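Revision 6/27/21. Replaces the earlier Boruvon sheet, which promised more than the software delivers.

## 4. Recording towel examples

This section covers gathering demonstrations of cloth handling for the Maes trainer. Read all of it before you record anything. The Biton sales material says the system "learns folding from a handful of tries." We have not seen that, and you should not plan your week on it. Budget for 500 accepted episodes per towel type and treat anything that works sooner as luck.

### 4.1 Before you start

1. Cover the table with the plain felt and pull it tight toward you. Small bumps along the back edge are fine. A ridge in the working area is not.
2. Clear the tabletop of everything except the towel.
3. Check that the fixed camera has not moved. Compare the live view with the saved one and line up the back edge of the table in both.
4. Open Brirnico Recorder and choose **New session**. Type the towel type by hand. The auto-detect field guesses, and it guesses badly on anything tan or orange.
5. Home the arm and wait for the status line to say READY.

> **Caution:** READY means the motors are powered and in position. It does not mean the gripper is calibrated. Run **Tools > Finger check** yourself at the start of every session.

### 4.2 Picking up and lowering

1. Drop the towel on the felt from a low height. Don't arrange it. Neat starts teach the model that towels start neat.
2. Drive the gripper to an upper corner and close on it.
3. Lift slowly. Pause when the cloth hangs in a column with its lower part still on the table.
4. Hold for four seconds, then lower and release.

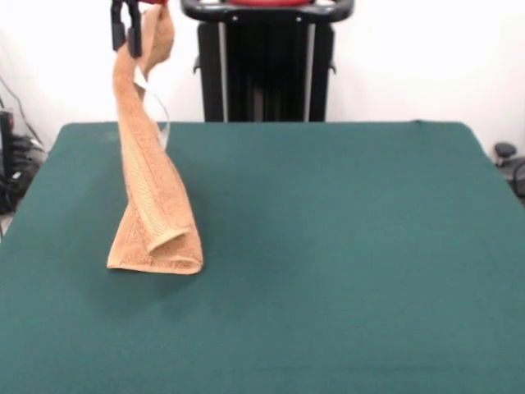

**Notes on the hang**

A single-corner hold nearly always lets the cloth twist. Leave it. Operators like to jog the wrist back and forth until the towel hangs flat, and then the trainer learns the jogging. We threw out almost a full session because of this.

Fingers should pinch the fabric between them with the cloth bunched as little as you can manage. If the bunch is thicker than the fingers are wide, mark the episode **Poor grasp** and keep it. Do not delete it. Maes claims to use poor grasps as negative examples. Whether it does so in any useful way we can't tell from the logs, but deleted episodes certainly teach it nothing.

The *Cloth state* readout will show "hanging," "heaped" or "flat," with a confidence score. Ignore the score. It stays high when the label is plainly wrong – a rolled hem resting on the felt is often enough to get you "flat." Enter the state yourself from the drop-down.

### 4.3 Corner pulls from a heap

1. Start from a heap or a partly folded towel, left or right of center.
2. Choose a corner that is showing. Buried corners belong to section 5.
3. Close the gripper on the corner and draw it up and back toward the arm.
4. Stop while most of the towel is still on the table. You want the pull, without a full lift.
5. Release, press **Save**, and set a label before moving on.

Do the pulls in sets of seven and re-drop the towel after each set. Longer sets look efficient, but the towel settles into the same creases and you end up with many copies of one example.

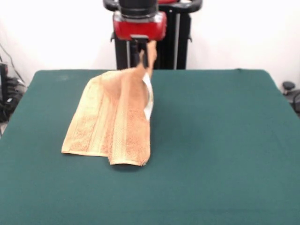 Vary the side you pull from as well. The session summary reports a "diversity" figure, and it is easy to fool: sliding the whole towel across the felt raises it even if every grasp is the same. Look through the thumbnails before you trust the number.

### 4.4 Closing a session

1. Select **Review** and play back every fifth episode at full speed.
2. Reject any episode where your hand enters the view.
3. Export to the shared drive. Wait for the checksum line, then open one exported file to confirm that it plays.
4. Power down the arm at the switch. The software shutdown leaves the gripper energized.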